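Notes from the gripper bench

Hello again from the back corner! May was mostly finger pads for me, and I know that's a hard thing to get excited about, but stick with me.

The gripper on our Unia cell had started dropping things. Only now and then, and only on the slow lifts, so of course I blamed the software first and lost most of a Saturday to it (sorry, Noemi). Then Dexter Dunleavy walked over, wiggled one finger with his thumb and said "that's loose." It was. One of the pivot bolts had backed out just enough to let the plates rock, and the pad on that side was worn shiny.

So we've got a routine now. Every 4,000 cycles the fingers get a proper going-over: wipe the pads with a damp cloth, look for shiny spots, snug up the plate screws and then the pivots. Go easy on the pivots! If the finger feels stiff when you move it by hand, back off a touch. The whole job takes me 60 minutes with the radio on, and Noemi Schumacher does it faster.

After that comes the grip check, and for this I'm a big fan of a plain drink can with duct tape around the middle. The tape gives the pads something to bite on, and a can tells on you right away if you've got the closing force too high.

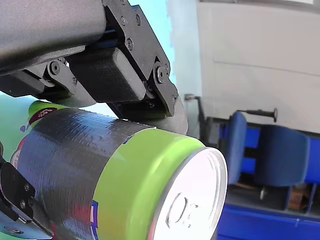
We start low and work up one step at a time, with 8 lifts at each setting, and write down the first one that gets through all of them without a slip. The sheet is taped inside the cabinet door, so please use it, even if your handwriting is as bad as mine.

Spare pads are in the Kasmont drawer. We're down to 7, and I've put in for more.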